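Aus dem Ortsverein: Stand der Planungen am Flenness-Areal

Rundbrief vom 20.10.2025

Seit dem letzten Rundbrief sind beim Bebauungsplan für das Flenness-Areal zwei Dinge passiert. Der Bauausschuss hat den überarbeiteten Entwurf zur Auslegung freigegeben, und der Vorhabenträger Brorkmont hat das fehlende Entwässerungskonzept nachgereicht. Die Unterlagen liegen im Rathaus im Flur vor dem Bauamt aus und stehen auch auf der Internetseite der Gemeinde, dort unter "Bauleitplanung, laufende Verfahren".

Der Entwurf unterscheidet sich in mehreren Punkten von dem, was im Frühjahr vorgestellt wurde. Die Zeile entlang der Bahn ist jetzt durchgehend dreigeschossig, das vierte Geschoss ist weggefallen. Dafür rückt die Bebauung im Norden näher an den Feldweg heran. Der Abstand zur Grundstücksgrenze der Anlieger beträgt dort nur noch 8 Meter. Im alten Entwurf waren es 16. Wer am Feldweg wohnt, sollte sich Blatt 2 der Planzeichnung genau ansehen, im Erläuterungstext steht die Änderung nur in einem Nebensatz.

Die Zufahrt bleibt an der Mühlstraße. Unser Vorschlag, eine zweite Zufahrt über den alten Lagerplatz der Firma Rato zu führen, wurde geprüft und abgelehnt. Als Grund nennt die Verwaltung die Sichtverhältnisse an der Kurve und den Umstand, dass der Lagerplatz noch verpachtet ist. Der Pachtvertrag läuft im Januar aus. Wir haben deshalb schriftlich beantragt, die Frage danach noch einmal auf die Tagesordnung zu setzen. Eine Antwort liegt bisher nicht vor.

Zum Verkehr gibt es ein neues Gutachten des Büros Thibodeaux. Es kommt zu dem Ergebnis, dass die Mühlstraße den zusätzlichen Verkehr aufnehmen kann, empfiehlt aber eine Querungshilfe auf Höhe der Bushaltestelle. Im Planentwurf ist diese Querungshilfe nicht enthalten. Laut Bauamt soll sie im Erschließungsvertrag geregelt werden. Dieser Vertrag ist nicht öffentlich und wird auch nicht mit ausgelegt. Wir halten das für unbefriedigend und werden in unserer Stellungnahme fordern, dass die Querung zeichnerisch in den Plan aufgenommen wird.

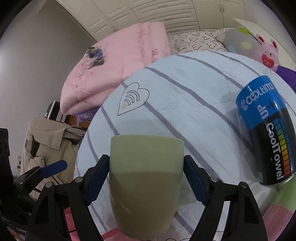

Ein Becher in blassem Salbeigrün, zwischen zwei blauen Griffpolstern gehalten.

Beim Thema Stellplätze bleibt es bei der Satzung der Gemeinde. Vorgesehen ist eine Tiefgarage unter der südlichen Häusergruppe, dazu kommen 29 oberirdische Plätze für Besucher und für das Café im Eckgebäude. Ein Teil davon liegt auf der Fläche, die im ersten Entwurf als Spielplatz eingezeichnet war. Der Spielplatz ist in den Innenhof gewandert und dadurch kleiner geworden. Ob er weiterhin öffentlich zugänglich sein wird, geht aus den Unterlagen nicht hervor. Auf Nachfrage hieß es, das werde über eine Dienstbarkeit gesichert. Einen Entwurf dafür haben wir noch nicht gesehen.

Offen ist auch die Höhe der Lärmschutzwand. Das Schallgutachten rechnet mit zwei Varianten, der Textteil des Bebauungsplans legt sich auf keine davon fest. Für die Häuser jenseits der Bahn ist das keine Nebensache, weil eine Wand ohne schallschluckende Oberfläche den Lärm zu ihnen hinüberwirft.

Von den alten Linden an der Mühlstraße sollen 10 erhalten bleiben. Die übrigen stehen im Bereich der Zufahrt und der Leitungstrasse. Ersatzpflanzungen sind festgesetzt, allerdings ohne Angabe zum Stammumfang. Auch diesen Punkt nehmen wir in die Stellungnahme auf.

Wie kann man sich beteiligen? Stellungnahmen können während der Auslegung von allen abgegeben werden, auch von Mietern und von Personen, die nicht direkt am Areal wohnen. Möglich ist das schriftlich, per E-Mail oder mündlich zur Niederschrift im Bauamt. Eine bestimmte Form ist nicht vorgeschrieben. Wichtig sind Name, Anschrift und die Angabe "Bebauungsplan Flenness-Areal". Das Ende der Frist steht in der Bekanntmachung am Rathaus - bitte nicht bis zum letzten Tag warten, verspätete Schreiben können unberücksichtigt bleiben.

Den Entwurf unserer eigenen Stellungnahme verschicken wir vorab an alle Mitglieder, die uns eine E-Mail-Adresse gegeben haben. Änderungswünsche bitte mit Angabe des Absatzes zurückschicken. Gedruckte Exemplare liegen in der Bücherei neben der Ausleihe.

Der Satzungsbeschluss ist nach Auskunft der Verwaltung nicht vor Januar zu erwarten.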